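Magazine > Features > Photography

News Features Portfolios Reviews Subscribe

The negatives from Daneshvar Studio

2023-11-29

I bought the box for the lens. I should say that up front, because people hear I own the archive of a small-town portrait studio and they picture me on some kind of rescue mission. I wanted an old brass portrait lens, the seller in Lallden would only let it go with "the rest of the stuff," and the rest of the stuff turned out to be nearly 800 negatives in paper sleeves, packed so tightly in a wine crate that I had to cut one side off to get the first ones out.

Daneshvar Studio was on the main street in Lallden, up a flight of stairs over a shoe store. It did weddings, passports, school pictures, babies on a sheepskin. It closed when I was in grade school, two states away, and I'd never heard of it. The first night I held a few sleeves up to the kitchen light, saw brides and more brides, and put the crate in the hall closet with the vacuum cleaner.

What got me back into it was a sleeve with one word penciled on it: Nundano.

Nundano was a village eleven miles up the valley from Lallden. It's under the Govau reservoir now. I knew the reservoir (I've eaten a lot of sandwiches next to it) and had a vague idea that something had been down there before the water. A church, I thought. Maybe a mill. I didn't know that in the last July before the gates closed, somebody from the studio drove up there with a view camera and a painted backdrop and photographed pretty much everyone who still lived in the place.

Once I knew what to look for, I found Nundano all over the crate. Sometimes the word was written on the sleeve, sometimes it was just an N, and sometimes there was nothing and I had to go by the backdrop, a cloudy balustrade thing with a rip near one corner. In the Lallden pictures that backdrop hangs smooth and you'd never think about it. In Nundano it's pegged to a clothesline, or nailed to the side of a barn, and in a good half of them the wind has got under it.

I sorted for most of a winter. When I was done I had 583 negatives from the village and a sore neck. 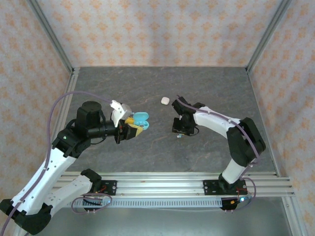

The part I still can't get over is how formal they are. These people were moving out. You can see crates stacked in the doorways behind the cloth, and in one picture there's a bed frame leaning on a fence, already taken apart. And there in front of it sits a family in wool suits in the middle of summer, hands on knees, looking into the camera as if it's a bank manager. I kept hunting for a candid one. There's a boy scratching his leg and a dog that moved, and that's the whole of it!

I've shot news, on and off, for a long time. If you'd sent me to a village that was about to be flooded I know exactly what I'd have brought home: the old woman at the window, the empty classroom, somebody's hand on a gate. I'd have been proud of those pictures, too. They'd have been about loss, and they'd have been mine. The studio's pictures belong to the people in them. Everybody decided what to wear. One man is holding a clock. A pair of sisters traded hats between the first plate and the second, and I've spent more time than I'd like to admit trying to guess which way looked better to them.

So I started making prints, and then I started driving around with the prints.

This was slower than I expected. The families from Nundano had been resettled mostly in Lallden, in a few streets of matching houses on the east side, but that was a long time ago and their kids had done what kids do. I put up a notice at the library and one at the bakery. I got three phone calls the first week, one of them about the lens. Then a woman brought her mother over and the mother went down the table without a word, picked up nine prints, and asked me how much she owed. (Nothing. I've never charged for one and I'm not going to.)

She wouldn't let me record her, but she did tell me about the day. They stood in line in the sun. The photographer had a tin of peppermints for the children and you only got one afterward, if you'd kept still. Her father grumbled about the cost until he saw the neighbors had sat for two plates, and then he ordered three. She never saw the prints. By the time they were ready the family was in a rented room somewhere with no forwarding address, and she figured they'd been thrown out.

I've given away 100 prints as of this month. Some went to people who are in them, more went to grandchildren who wanted to know who the fellow with the mustache was, and I usually couldn't help - the sleeves have order numbers but the order book didn't come in the crate. If you happen to have a ledger from Daneshvar Studio in your attic, please, call me. I'll drive.

There's been some talk of a show. A gallery in the city wanted to print them six feet tall, and I had a nice lunch out of it, but the people I asked in Lallden weren't keen. One of them said her grandmother had sat for a picture to go on top of a piano. I've been printing them at that size, more or less, on fiber paper, with a white border wide enough to write on. When somebody recognizes a face I hand them the pencil.

The water was low this past summer and I went up to look. You could make out the line of the road and a couple of gateposts, gray with dried mud. I had a camera with me and took two or three frames of the gateposts, and they're fine, they're pretty much what you'd expect. I ate my sandwich and drove back down to Lallden, where a man on the east side had left a message saying he thought he knew the dog.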